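Section 4: Fitting the fingers and setting the gap

This is my favorite part of the Marar build! By now you have two printed housings per gripper, a bag of fingers from Drutedlow, and the yellow tips. Clear a big stretch of table before you start - you'll want room to slide the grippers forward and back.
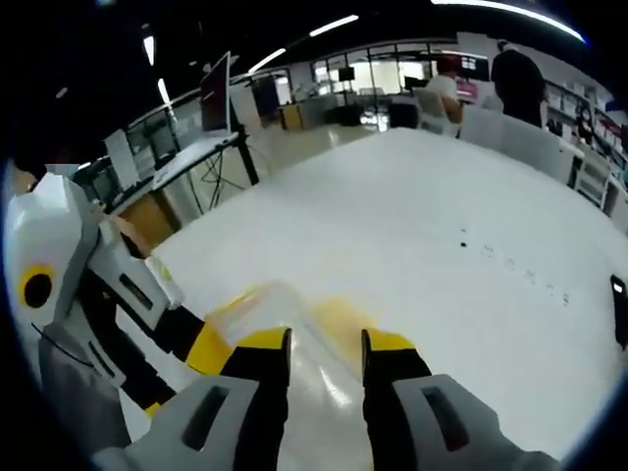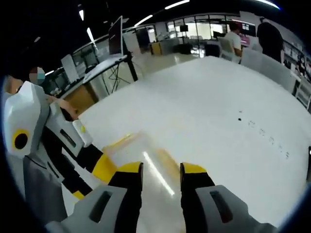 1. Check that each finger moves freely in its housing. If it sticks, sand the rail lightly and try again.

2. Push the yellow tip onto the finger until it stops. Tips that were printed a little tight go on much more easily after a minute in warm water.

3. Hold the gripper level and squeeze slowly. Both fingers should start moving together. If one leads, loosen its set screw, slide it back, and tighten.

4. Open the gripper fully and measure between the tips. You're looking for 47 mm. Ours came out a hair over on the first try and it made no difference.

5. Repeat for the second gripper. Mark them L and R on the inside, where your palm won't rub the ink off.

Note: The Skusteck kit has two lengths of screw. The short ones go in the fingers. Ans De Haan at the Vostville workshop keeps a jar of spares, so ask there before ordering more.

Caution: Keep your fingertips away from the rail while you squeeze. It pinches, and harder than you'd expect from a part this size!

Caution: Don't use thread glue on the set screws yet. You will be adjusting them again in Section 5.

6. Do twenty slow squeezes with each hand, then check the gap again. If it has drifted by more than 4 mm, go back to step 3.

When both grippers hold their gap, go on to Section 5 and get the cables ready.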